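Do the Lights on an Electrical Cabinet Tell the Truth?

By Humaira Farooqui, for the Casley Question Desk

A reader named Atif wrote to ask what all the colored lights mean on the metal cabinets you sometimes see in the back of a big building. His uncle told him it was easy. Green means good, red means bad, and amber means something in between, same as a traffic light.

I don't believe things just because they sound like a traffic light. So I went looking.

What is the cabinet for?

Electricity comes into a large building on thick cables. It has to be divided up and sent to the places that need it: the elevator, the kitchen, the pumps, the fans on the roof. The dividing up happens inside metal cabinets. Some people call them switchboards and some call them panels. Electricians argue about which word goes with which kind of box, and I've stopped trying to follow.

The cabinet is made of metal for a few reasons. Metal is tough. It keeps fingers, mops and mice away from the dangerous parts. It can also be connected to the ground by a wire, so that if something comes loose inside and touches the door, the electricity has an easy path away. That path helps a safety device shut things off quickly.

You may have read that metal is a silly thing to build an electrical box from, because electricity travels through metal. I read that too, on a page with a lot of exclamation marks. The page left out the ground wire.

What are the lights for?

The little lights on the doors are called pilot lamps. A pilot lamp doesn't light up a room. It gives you a message without anyone having to open the door.

Now for the uncle's rule. I asked Noreen Baloch, who has been fixing panels at the Prerkby bottling works for a long time, whether green means good.

"Good for what?" she said.

On some of her machines, green means the motor is running. If you were about to put your hand near that motor, you wouldn't call it good. On other machines red is the light for running, and green tells you the motor has stopped. She has met both kinds in one building, put in by different people in different years.

Then there's a third way of using colors, and this one really spoils the traffic light idea. Electricity for big machines often arrives as three separate supplies, called phases. Some cabinets have one lamp for each phase, and in some countries those lamps are yellow or amber, green and red. When everything is normal, all three are lit at once. Try that at a crossroads.

So a red light might mean "stop," or "fault," or "running," or only "this phase has power." You can't tell from the color. You have to read the label beside the lamp, or look at the drawings that go with the cabinet.

Does a dark lamp mean the power is off?

No, and please don't skip this part.

A lamp can be dark because the power is off. It can also be dark because the lamp has failed, or because a tiny wire behind it has come loose. The wires inside could still be live, which means they could hurt or kill you. Electricians don't trust a dark lamp. They switch off the supply, lock the switch so it can't be turned back on, and then test with a meter. Before that they test the meter on something they know is live, and afterward they do it again, in case the meter broke in between. I like electricians. They are even more suspicious than I am.

What is the little screen for?

Many cabinets have a power meter in the door. The screen can show several kinds of number, and the most common are these:

Volts, which tell you how hard the electricity is being pushed.

Amps, which tell you how much is flowing.

Kilowatts, which tell you how fast energy is being used at this moment.

Kilowatt-hours, which tell you how much energy has been used altogether.

People mix up the last two all the time, grown-ups included. A leaflet I picked up said that a school had "used 30 kilowatts in January." That's like saying a car drove 30 miles an hour in January. For how long? The leaflet didn't say. If the school ran at 30 kilowatts for ten hours, it used 300 kilowatt-hours. If it ran that way for one hour, it used 30. Those are very different bills.

You can try a sum yourself. Suppose a meter shows 1,168 kilowatt-hours at one reading and it showed 423 at the reading before. Take the smaller from the larger and you get 745. That's the energy that went through between the two readings. Whether 745 is a lot depends on how far apart the readings were, so be wary of anybody who gives you the big number and leaves out the time.

What about the buttons and switches?

Some switches on a cabinet door start and stop a motor. Some choose between "by hand" and "automatic." Some only change what the meter shows. They can look so alike that guessing would be foolish, and a wrong guess could start a machine while a person is working on it. That's why people who use these doors for a living read the label first, even on a door they have used for years.

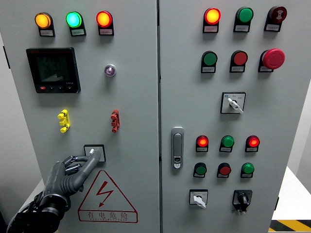
Takeshi Ichikawa wrote in after reading an early version of this page: I think you're too hard on the traffic light rule. Children need something simple to start with. When my daughter was six I told her red means keep away, and she kept away, and I was happy with that. She can learn about phases when she's older.

Fair enough, Takeshi, for a six-year-old. My trouble is with the other half of the rule. A child who learns that red means keep away may also learn that green means come closer, and no color of lamp means that.

The amber, green and red lamps over the meter on the left-hand door are all lit. By the uncle's rule, that cabinet is good, bad and in between. They might be phase lamps. I can't promise it, as the print on the small white plates under them is too tiny for me to read.

The triangle is easier. A lightning bolt inside a triangle warns you about electricity. It doesn't change with the lamps, and it doesn't stop counting when the room is quiet. If you aren't trained to work on the cabinet, leave the door and everything on it alone. If you see one hanging open, or hear buzzing or smell burning, move away and tell an adult right then.

Something to check at home

Ask a grown-up to show you an electricity bill. Look for kWh, the short way to write kilowatt-hours. Then look for the number of days the bill covers and divide the first number by the second. You'll have the energy your home uses on an ordinary day, and you'll have worked it out yourself, so you needn't take my word for it.

Atif Dhanial, who sent the question, says his uncle still thinks he's right about the green one.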